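Home | News | Schedule | Results | Drivers | Tickets | Contact

Ortuño Ready for Longer Season at Brekar

Olaia Ortuño has raced a dirt late model for six seasons, and this year she plans to run the full Inum Late Model Series for the first time. She talked with us at her kitchen table about the new car, the money and the opener at Brekar Speedway.

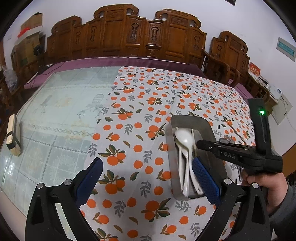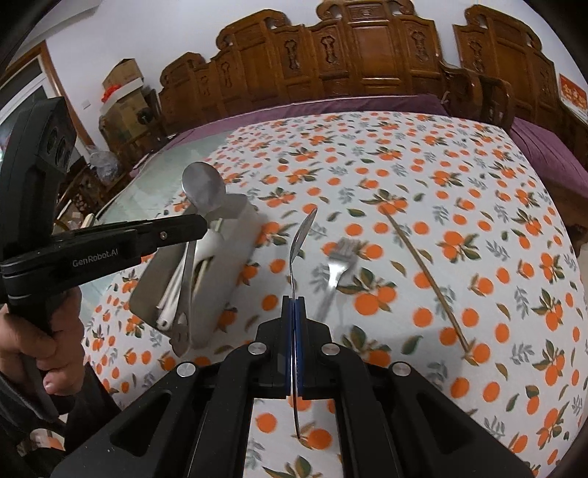

Ortuño ran a partial schedule last year and finished 12th in points. She skipped the long trips and stayed with the tracks she could reach after work on a Friday. The full tour means more nights away, and she put off the decision until January.

"I had the car and I had the motor," she said. "What I didn't have was tires. Jutel came on for the tires and that settled it."

Jutel, a trucking company in the next county, will be on the doors and the quarter panels. Aliyu Machine is back for a third year and did the engine work over the winter. The car is still number 52, the number her uncle ran in street stocks.

The chassis is new to her but has been raced. She bought it as a roller in the fall and stripped it to the frame.

"There was a bent bracket on the left rear that somebody had just shimmed and left," she said. "We cut it off and made another one. After that I went over every weld on the car. It took a lot longer than I planned."

Yolandi Rampersad will be crew chief again. She has worked on Ortuño's cars since the second season, and before that she set up modifieds. Rampersad joined us partway through and mostly wanted to talk about the right rear.

"She likes the car free getting in, and then by lap 30 she's used up the tire," Rampersad said. "We're going to start tighter this year. She won't like it in hot laps."

"I won't," Ortuño said. "But I gave away spots late in the race all last summer, so I'll try it."

They tested once at Brekar before the cold came back. The track was rough in turn 3 and they kept it short. Ortuño said the car turned well in the center and pushed a little off the corner, and they changed one spring before loading up.

The opener pays $255 to start. Ortuño said that doesn't cover diesel and pit passes for the crew, and she doesn't expect it to.

"You have to make the feature and you have to finish it," she said. "If I bring the car home straight every week I can afford the next one. Tearing up a front end in a heat race is what gets you."

The longest race on the schedule is the 90-lap final, also at Brekar. She has never run more than 50 laps in one stretch. Rampersad has her on a walking program, which Ortuño described as "walking to the shop and back until she says stop."

Asked for a goal, Ortuño said she would take a top ten in points. Rampersad said top five.

The team still needs one more person to help with tires on race nights. Anyone interested can find them in the pits at the Brekar practice.

Posted February 13, 2022

Contact the Editor | Advertise | © 2022 Inum Late Model Series. All rights reserved. | Back to Top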